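Voltoten revisa la pinza de su robot doméstico tras un fallo de agarre y publica todos los datos

Clembridge, 11 de octubre de 2020. El equipo de Voltoten comparte hoy los resultados de la revisión de seguridad de Dastano, su robot para tareas de lavandería. El fallo apareció en febrero: ante objetos blandos, la pinza seguía cerrándose cuando el sensor de fuerza ya había dado la orden de parar.

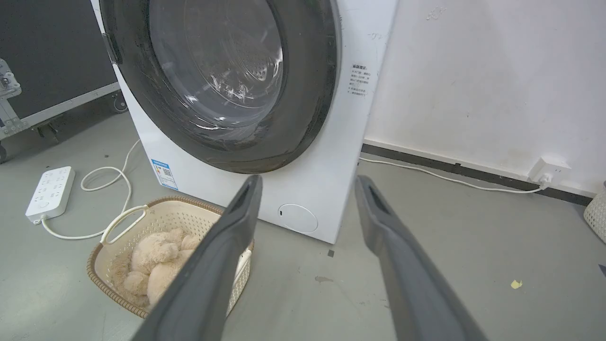
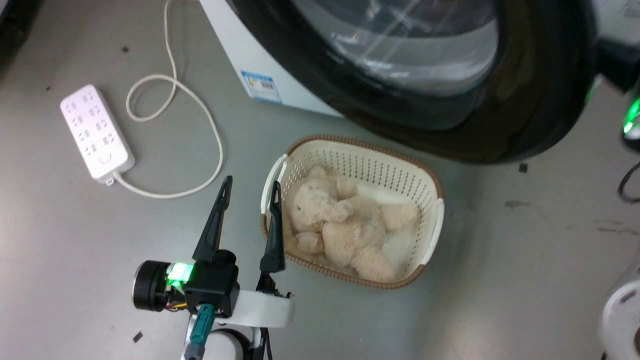
El puesto de ensayo, con la lavadora, la cesta y el peluche.

El error se repitió en 86 de 946 ciclos. No hubo heridos, aunque 4 peluches acabaron con las costuras abiertas. La causa estaba en el controlador Tak, que leía con retraso la señal del sensor si el brazo se movía al mismo tiempo.

«Encontrar el origen fue una alegría enorme – llevábamos semanas mirando los dedos y el problema estaba en el software», cuenta Bok-nam Won, responsable de ensayos. La nueva versión detiene el brazo antes de cerrar la pinza y corta la corriente del motor si la lectura no llega a tiempo.

Sun-ja Sung, jefa de seguridad, dirigirá ahora una serie de 1,000 ciclos con la versión corregida. Hasta que termine, las unidades cedidas a hogares seguirán con la pinza desactivada. ¡Gracias a todas las familias que nos han escrito con sus observaciones!

El informe completo puede solicitarse al departamento de prensa de Voltoten en Clembridge.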